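Snack Baskets for Shared Kitchens and Break Rooms: Your Questions

Pamach supplies snack packs and refill boxes to offices, waiting rooms, village halls and holiday lets in and near Sirnilville. These are the questions we get most often from people setting up a snack basket or taking one over from somebody else. If yours isn't covered, use the contact form and we will reply within two working days.

Getting started

What do I need to set up a snack basket?
A basket, a table or shelf to stand it on, and a first delivery of snacks. Most sites begin with our Starter box, which holds 30 small packs. You don't need to buy the basket from us.

What sort of basket works best?
Anything with firm sides and a flat base. Plastic ones with open sides are a good choice as crumbs can be shaken out and the whole thing can be rinsed in the sink. Wicker looks nice but the thin corners of packets catch in it, and it is hard to clean if something leaks. Avoid anything so deep that people have to dig — the packs at the bottom get forgotten and go out of date.

How big should it be?
A basket the size of a washing-up bowl will take one Starter box with room to spare. For the Brusden box, which has 186 packs, most sites keep one basket out and leave the rest in a cupboard. A very large basket left half empty is fine for sorting and carrying but takes up a lot of table.

Where should I put it?
On a table or worktop at waist height, away from the kettle and out of direct sun. Chocolate and yoghurt coatings start to soften on a sunny windowsill by mid-morning, even in June with the blind half down. Don't stand it on top of a fridge or microwave, as both give off heat.

Filling and sorting

Do I tip the whole box in?
No. Empty the packs on to a clear bit of table first, check the dates, then put them in the basket a handful at a time. It takes a few minutes and saves a lot of sorting out later.

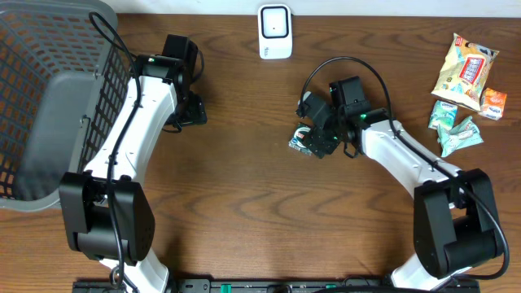

How often should the basket be topped up?
Once a week is enough for most sites. Busy waiting rooms may need it done twice. Pick a set time, such as 9 am before people arrive, and do it then every week.

Which packs go at the bottom?
The ones with the longest dates. Take out whatever is left in the basket, put the new packs in, then lay the old ones back on top. If two people share the job, agree on this between you or the order soon gets muddled.

Should I sort by type?
Only if you have the space. Two baskets, one sweet and one savoury, work well on a long table. With a single basket, stand the flat packets upright along one side and let the rounder ones fill the rest. Keep anything with nuts in its own lidded tub, with a label that can be read without picking it up.

What about packs that arrive crushed?
Crisps and crackers that are broken but still sealed are safe to eat. Put them to one side and see if anyone wants them. If the seal has gone, throw the pack away and tell us how many there were — we will credit your account on the next invoice.

Keeping it clean

How do I clean a plastic basket?
Warm water, washing-up liquid and a soft brush for the gaps. Rinse it and leave it upside down to drain. It needs to be fully dry before the snacks go back in, or the card sleeves on the fruit bars go soft. Once a month is plenty unless there has been a spill.

And the table?
Wipe it down before you tip anything out and again when you finish. On a wooden top use a damp cloth, not a soaking one, and dry it afterwards. Sticky patches from fruit bars come off with a little warm soapy water.

Orders and deliveries

What is in the Yimyam mix?
Rice crackers, fruit bars, pretzels and small biscuits. It has no nut products in it, but it is packed on a site that handles nuts, so please don't describe it as nut free.

Can I leave something out?
Yes. You can swap up to two kinds of snack in any box. Tell us before noon on the day before your delivery.

Do you deliver outside Sirnilville?
We deliver to Brusden and the villages along the valley road. We now supply 274 sites and our van runs are nearly full, so new addresses further out may have to wait for a slot.

Is there a largest order?
Almost 1,000 packs is the most we can bring in one drop. For events bigger than that we split the delivery over two mornings.

Can I pause my deliveries?
Yes, for up to eight weeks. Schools and clubs often do this over the summer. Log in, choose Pause, and put in the week you would like to start again. Unopened boxes can be returned if the seal tape is still on.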